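3.2 Equipamento avaliado

O kit Ketilsson é vendido pela Retska como conjunto pronto para a recolha de demonstrações de manipulação sem robô. Inclui uma pinça de mão, o suporte para a câmara, dois pares de almofadas de substituição e uma licença do programa de sincronização. A unidade utilizada neste estudo foi adquirida pelo laboratório ao preço de catálogo, sem apoio do fabricante, e recebida em novembro. A versão do programa é a de 4/17/20 e não foi atualizada durante os ensaios.

A pinça tem dois dedos paralelos, acionados por braços articulados. O operador segura o punho, fecha os dedos sobre o objeto e desloca-o como faria com a própria mão. A abertura dos dedos é gravada a 60 Hz, juntamente com o vídeo.

3.3 Procedimento

Participaram 3 operadores, todos sem experiência prévia com o kit. Cada um recebeu uma explicação de cerca de 56 minutos, dada por Kenza Tahiri, e praticou livremente antes da primeira sessão. As tarefas foram realizadas em salas de trabalho comuns, com o mobiliário existente, e consistiam em agarrar, puxar ou reposicionar peças de uso corrente. Não se fixou a posição inicial dos objetos.

No total, gravaram-se 3.053 demonstrações. Wael Badawi reviu todas as sequências e assinalou aquelas em que o sinal de abertura não acompanhava o vídeo. As sequências assinaladas foram excluídas da análise da secção 4, mas mantêm-se no arquivo.

As superfícies curvas e lisas mereceram um grupo de tarefas à parte, porque o manual do fabricante apenas apresenta exemplos com caixas e cilindros. Nessas tarefas pediu-se aos operadores que escolhessem livremente o ponto de preensão. A Figura 2 mostra uma preensão deste grupo, com a peça branca segura entre as duas garras, junto ao início da curvatura.

Figura 2. Preensão de uma peça branca curva com a pinça do kit, vista pela câmara montada no punho. Ao fundo, dois tampos de mesa, um com veio de madeira clara e outro rosa-claro.
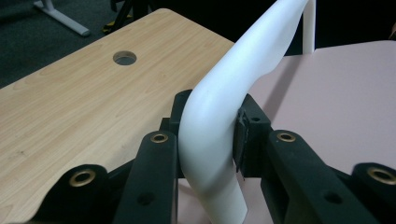 3.4 Critérios de avaliação

O kit foi avaliado quanto à estabilidade da preensão, à qualidade da sincronização e ao esforço referido pelos operadores. A estabilidade foi classificada a partir do vídeo, considerando-se falhada qualquer tentativa em que o objeto rodasse ou escorregasse de forma visível entre os dedos. O esforço foi registado num questionário preenchido no fim de cada sessão. O desgaste das almofadas foi anotado em separado e não entra na classificação.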